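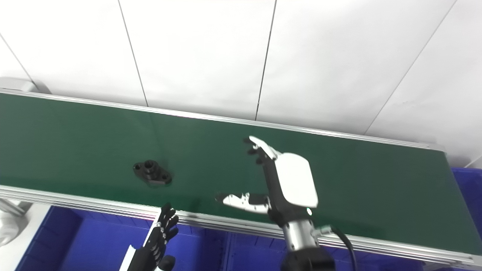

Black metal bracket with raised center on the conveyor belt. Photo: Jemwood

Jemwood opens new sorting room for small metal parts

Jemwood, maker of brackets and fittings for furniture and light machinery, has opened a new sorting room at its Boonyarit site. The room is used for small metal parts which come from the machining hall and must be checked and sorted before packing. It started regular work in June.

The room covers 221 square meters and has two belt lines with aluminum side rails. The belts are dark green and the walls are covered with large, pale panels, so that the room is bright and the black parts are easy to see. Before, the same work was done on tables in the packing area, where many part families were mixed together.

"A bracket with one hole in the wrong place looks almost the same as a good one," said Paweena Chaiyaporn, production manager of Jemwood. "Our people asked for better light and a calm place for this work. Now they have both."

The first parts sorted in the new room belong to the Zatimton bracket series, which is offered in 37 sizes. Other series will follow step by step. The company has nearly 87 employees in Boonyarit, and the working hours of the packing team stay the same.

Customers and suppliers are welcome to visit the room on the open day, which takes place on a Sunday — the day will be announced by e-mail to all registered customers.

Contact for the press: Armindo Cardoso, Jemwood, Boonyarit office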